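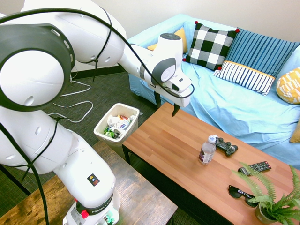

Project report: a month of moon journaling
December 2022

So for my project I picked the full moon and whether it really messes with people's moods, which my aunt swears by! I used the Costia journal method – you write down your energy on a scale up to 7, every night before bed, no skipping (I skipped twice in May, sorry). My lowest nights came right after the new moon, and my full moon scores were pretty average. I still liked doing it, and I slept better once I quit reading the Grusum forecasts first. Next term I want to try it with my whole dorm floor.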